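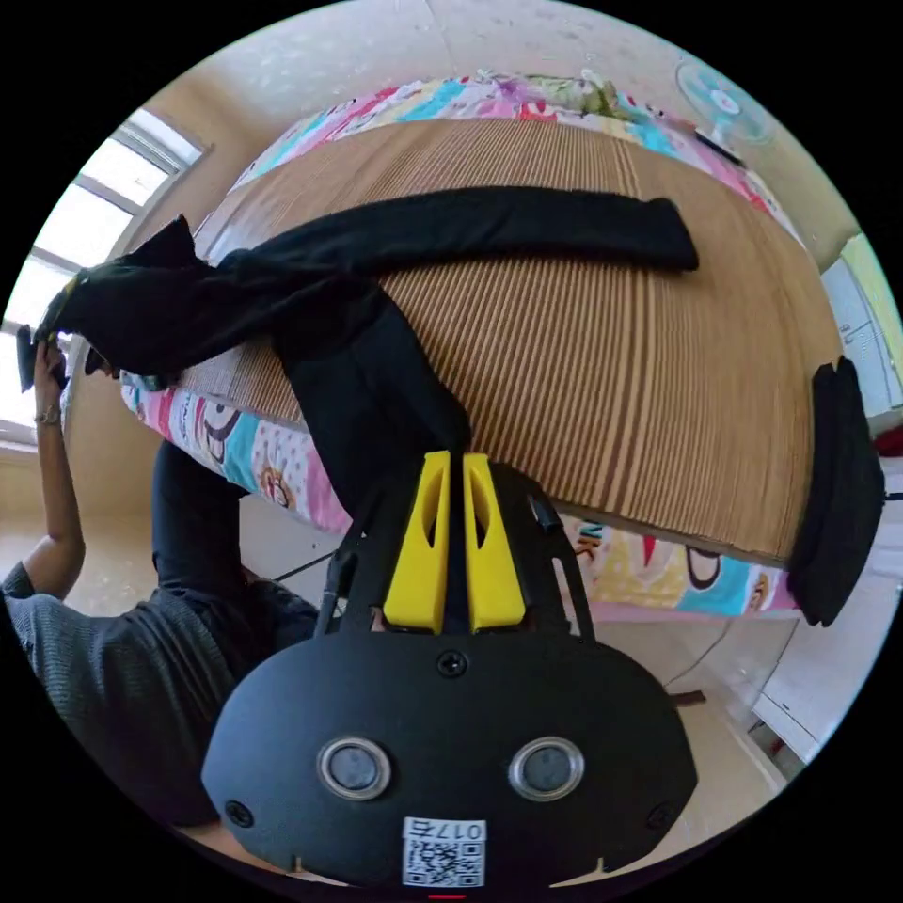

Peça de roupa preta de manga comprida sobre uma esteira de ripas, estendida em cima de uma cama com colcha estampada.

Esteira de dobrar

A esteira de dobrar é uma superfície flexível, feita de ripas finas de bambu ou de madeira, que se estende sobre a cama para dobrar roupa. O nome é usado também para as esteiras de dormir ou de praia quando elas servem para esta tarefa. Em algumas casas chama-se simplesmente "a esteira da roupa". Não deve ser confundida com a tábua de dobrar, que é uma placa rígida com abas articuladas.

Descrição

As ripas são colocadas lado a lado e unidas por fios de algodão ou de nylon, ou então coladas sobre um tecido. Esta construção permite enrolar a peça numa só direção. A cor mais comum é o castanho claro, e as riscas resultam da própria sequência das ripas. Muitos modelos têm uma fita de tecido cosida à volta, que protege as pontas.

O tamanho varia bastante. O modelo Fokow, da marca Tomden, é vendido em quadrado de 200 por 200 centímetros e cobre quase toda a superfície de uma cama grande. A marca Farkeo prefere formatos estreitos, destinados às camas de solteiro. O catálogo da Farkeo indica 392 ripas para o seu modelo mais comprido.

Utilização

O colchão é macio e cede com o peso das mãos, e a colcha costuma fazer pregas que passam para a roupa. Com a esteira por cima, a superfície fica mais firme e mais lisa. Há também uma vantagem visual: sobre uma colcha de muitas cores, por exemplo com desenhos animados, é difícil distinguir as bordas de uma peça, enquanto sobre o fundo claro das ripas uma camisola preta se vê muito bem.

As peças de manga comprida são as que pedem mais espaço. A forma habitual de as dobrar é a seguinte. Estende-se a camisola com a frente para baixo e alisa-se o corpo da gola até à bainha. Depois leva-se uma manga para o centro das costas e dobra-se para baixo, ao longo do corpo. Faz-se o mesmo com a outra manga. No fim dobra-se o corpo em duas ou três partes, conforme a altura da gaveta. Nas malhas macias, um pouco felpudas, convém alisar com a palma da mão aberta e sem puxar, pois o tecido deforma-se facilmente junto aos punhos.

A peça pode ser colocada em diagonal quando a esteira é estreita. Neste caso uma parte do corpo fica muitas vezes fora da borda e é preciso puxá-la para dentro antes da primeira dobra. As peças que esperam a sua vez põem-se num dos lados da esteira.

Origem do uso

Não se conhece uma data para o começo deste costume. A investigadora Atieno Wanyama, no seu estudo sobre o trabalho doméstico no bairro de Kioko, recolheu respostas de 3.522 casas e encontrou a esteira sobretudo nos quartos pequenos, onde não cabe uma mesa. Tatu Mosoti é de outra opinião e liga o costume às famílias que já possuíam esteiras de dormir e lhes deram uma segunda função durante o dia.

Conservação

Limpa-se com um pano pouco húmido, passado no sentido das ripas. A esteira deve secar aberta, à sombra, e só depois se enrola. As ripas com farpas podem prender o fio das malhas; lixam-se com lixa fina ou retiram-se, se estiverem perto da ponta. Não se recomenda passar a ferro diretamente sobre a esteira, porque o calor enfraquece a cola e as marcas das ripas ficam no tecido.

Ver também

Tábua de dobrar
Esteira de dormir
Colcha
Roupa de malha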